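Nutcombe to Pretirley line: where the project stands

The county has now confirmed its part of the money for reopening the railway between Nutcombe and Pretirley, but it has still not given a date for the first train. We asked for a date in February and we asked again last month. Both times we received a polite letter saying that the program is "under review."

What is agreed so far is the following. The old track bed will be used for the whole distance, except near Ackah, where a warehouse was built on it many years ago. There the new line must go around, and this needs the purchase of 9 parcels of land. The owners of most of them are willing to sell. With the others the county is still talking, and it does not wish to say more while the talks continue.

The cost is given as 287 million dollars. In the first study it was 172 million. The county explains the difference by the higher price of steel, by the detour at Ackah and by the second platform in Nutcombe, which was not in the first plan. Our association supports the second platform. Without it, two trains cannot pass each other in the station, and one late train in the morning would make all the following ones late also.

The journey from Pretirley to Nutcombe is planned to take 32 minutes. By bus it takes more than one hour when the road is busy, and the last bus leaves too early for people who work the evening shift at the hospital.

Many members have written to us about the stop at Brurnik. In the newest drawings it is marked as "possible later stage." We find this disappointing. Brurnik has grown a lot, and its residents were told at the first public meeting that they would have a station from the opening day. We have asked the county to put at least the foundations of the platform in the main contract, so that the work does not have to be done twice. The answer should come together with the revised timetable.

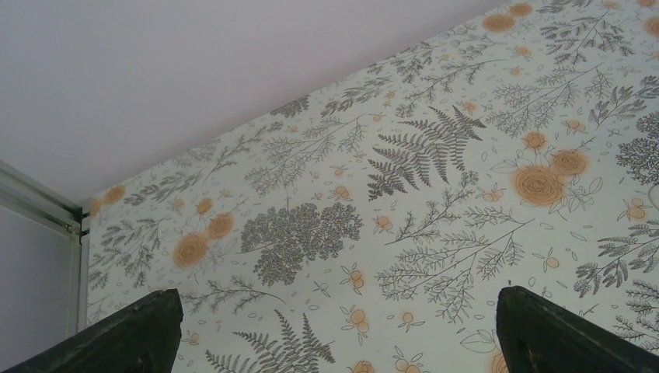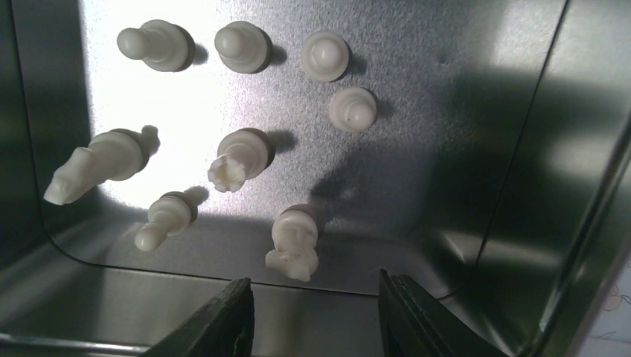
The public may comment on the drawings until the end of the consultation. They can be seen in the Nutcombe library during its normal opening hours, and also on the county website under Transportation. Please write in your own words and mention the station you would use and at what time of day. Short letters are also welcome.

Parking in Pretirley is a separate question and has its own form. Several people have sent their parking remarks to the wrong office, so please check the address at the top of the page before you send it.

Our next newsletter will print the county's reply about Brurnik in full, if we have it by then.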